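Banddale Round Wipe-Clean Tablecloth, 60 Inch

Home / Kitchen and Dining / Table Linens / Round Tablecloths

Item 348
Sold singly. Ships folded on a card, in a paper sleeve.

Overview

The Banddale is a round cotton tablecloth with a thin acrylic coating on the face side. It wipes down with a damp cloth and still hangs like fabric. We designed it for tables that get used all day, for meals, homework, mail, sewing and whatever else lands there between breakfast and bedtime.

The coating is matte. Under a ceiling light it does not shine the way vinyl does, and a plate set down on it does not stick. The back is uncoated cotton, so it grips a wood top a little and stays put when someone pulls out a chair.

The cloth comes in one diameter and four prints. All four are printed on the same base fabric in the same weight, so care and fit are the same whichever one you pick.

Choosing the right fit

The cloth measures 60 inches across, edge to edge, after hemming. Measure your table straight across the widest point before you order. Subtract that number from 60 and divide by two. The result is the drop, meaning how far the cloth hangs down on each side.

A 40 inch table gets a 10 inch drop. We consider that the best everyday length. It covers the edge and stops short of the lap of anyone sitting down.

A 44 inch table gets an 8 inch drop, and a 48 inch table gets 6 inches. Both look fine and are easier to live with if you have small children who grab at hanging fabric.

On a table larger than 56 inches the drop is under 2 inches and the cloth tends to shift. On one larger than 60 inches it will not reach the edge at all. Some customers use it that way on purpose, as a center cloth, and leave the rim of the table showing. If you plan to do this, use a set of clips or a strip of non-slip mat underneath, as there is no overhang to hold the cloth in place.

The Banddale can also be used on a square table up to 40 inches on a side. The corners of the table will sit close to the hem, and the cloth will hang lowest at the middle of each side.

Prints

Liltano: small green leaves on off-white. The lightest of the four. Coffee will show on it until you wipe it.

Peixoto: blue and white fish in rows, with a plain white band at the hem.

Grutby: gray check, woven look, no border. The least likely to show crumbs.

Red Floral: allover flowers on a red ground. Our oldest print, brought back last December after a long gap. The red is the same shade as the earlier run, but the flowers are slightly larger, so an old cloth and a new one will not match exactly side by side.

Everyday use

The coating handles water, juice, milk, washable marker, school glue and most sauces, provided they are wiped up the same day. Turmeric, beet juice, hair dye and permanent ink can stain if left to sit. Nail polish remover will damage the coating and should be kept off the cloth altogether.

Use a trivet under anything hot. The cloth is comfortable with a warm dinner plate. It is not made for a pan straight off the burner, and the coating will blister.

Do not cut on it. A craft knife goes through the coating and the cotton in one pass.

For beads, pins, buttons and other small items, work in a shallow tray with a raised edge. The surface of the cloth is smooth enough that round beads will roll, and a tray is also the quickest way to clear everything off before dinner.
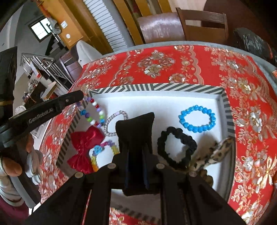 Cleaning and care

Wipe with a soft cloth, warm water and a drop of dish soap. Go over it again with plain water so that no soap film builds up. Film is the usual cause when a coated cloth starts to feel tacky after a few months.

For a deeper clean, machine wash cold on the gentle cycle, by itself or with towels. Skip the fabric softener. Do not use bleach on any of the prints.

Hang to dry over a rail or a shower rod with the coated side out. Do not tumble dry. Heat softens the coating and can make it stick to itself.

If the cloth arrives with fold lines, lay it on the table overnight and most of them will drop out. For stubborn creases, turn it over and iron the uncoated side on low, with a towel between the table and the coating. Never iron the face.

Store it rolled if you can. A cardboard tube from gift wrap works well. If you have to fold it, fold it loosely and change the fold lines from time to time so the coating does not crack along one crease.

Specifications

Shape: round
Diameter: 60 inches, finished
Fabric: 100 percent cotton, plain weave
Face: matte acrylic coating
Back: uncoated
Hem: turned and stitched, 1/2 inch
Weight: 16 ounces
Prints: Liltano, Peixoto, Grutby, Red Floral
Umbrella hole: none
Suitable for outdoor use: yes, but bring it in overnight. The prints will fade in steady sun.

Common questions

Is it waterproof?
The face sheds spills. The stitching along the hem does not, so liquid that runs to the edge can soak through there. If your table has a delicate finish, put a pad under the cloth.

Can I cut it down to fit a smaller table?
Yes. The fabric frays slowly, so a cut edge will hold for a while, but it should be hemmed or bound. Use a walking foot or a strip of tissue paper between the presser foot and the coating. Cut cloths cannot be returned.

Does it smell when new?
There is a faint smell when it comes out of the sleeve. Air it for a day on a clothesline or over a chair.

Do you sell matching napkins?
Napkins are available in Liltano and Grutby only. They are uncoated and can go in the dryer.

Is there an oval or rectangular version?
Not at this time. The rectangular cloths in our catalog are a heavier fabric and the colors differ slightly.

Shipping and returns

Orders received by noon are packed the same day. Unused cloths in their original sleeve can be returned for a refund or exchanged for another print. If yours arrives with a print flaw or an uneven hem, send us a photo of the spot with a ruler next to it and we will replace it. Please keep the cloth until you hear back from us.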